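Chapter 4
Comparing End Effectors on a Common Task

A gripper is usually chosen before the task has been fully described. The catalog lists a stroke, a force and a payload, and the buyer selects the unit whose numbers exceed the requirement. Such a choice often holds up well in production, where parts arrive in a known position. It holds up less well in the laboratory, where the same arm may be asked to sort, push, insert and stack within a single week. This chapter sets out a method for comparing end effectors under conditions that are fair to each of them.

The method has two requirements. First, every tool must face the same objects on the same surface, under the same controller settings. Second, the measure of success must be written down before the first trial is run. A tool that scores well on a measure selected afterward has not been tested in any useful sense.

4.1 The simplest tool

Students are often surprised that the comparison begins with a plain rod. A rod has no fingers, no actuator and no internal state. It cannot lift. It can only make contact with an object and move it across a surface, and the outcome depends on friction, on the point of contact and on the shape of the object. For these reasons a rod gives an excellent baseline. Any task that a rod can complete does not, by itself, justify the cost and weight of a gripper.

The Gravham trials, which supply most of the data in this chapter, compared a rod with a parallel gripper, the Trusedon, over 793 pushing and sorting runs. Both tools were mounted on the same arm. The controller limited travel speed throughout, and all runs in which the limit was changed were discarded.

4.2 Objects and surface

Shape matters more in pushing than in grasping. A cylinder standing on its base may rotate under an off-center push without a visible change in outline. A cube tends to align its face with the direction of travel. A star presents points and recesses, and the contact may shift from one to another during a single stroke. A test set should include all of these forms, and color should be used to define the grouping task. 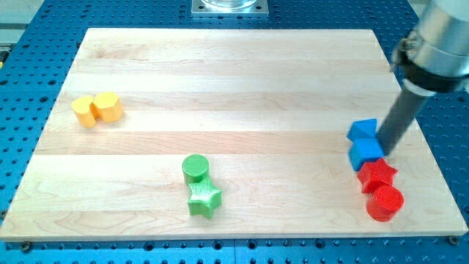
Ploselell, commenting on the draft of this section, objected that a rod and a gripper should not share a scoring sheet at all, because a pushed object that ends near its target has not been placed, and a reader who sees one column of scores will assume that it has. The objection is sound. In the tables that follow, position error and final orientation are therefore reported separately for each tool.

Contact between neighboring objects requires a further rule. When the tool moves one object and that object touches another, the whole cluster may respond. In this chapter a push is assigned to the object that the tool was commanded to reach, and any other object displaced is recorded as a secondary motion.

4.3 Before the first trial

Fix the work surface to the table and confirm that it does not shift under load. Record the tool length and enter it in the controller. Run the arm through the full path above the objects before lowering the tool. Exercise 4.2 provides a recording sheet for this purpose.

© Taipe Educational Press. All rights reserved. Contact the publisher | Back to top

Related chapters
Chapter 2: Arms, Joints and Reach
Chapter 3: Controllers and Speed Limits
Chapter 5: Camera Placement and Calibration
Appendix B: Recording Sheets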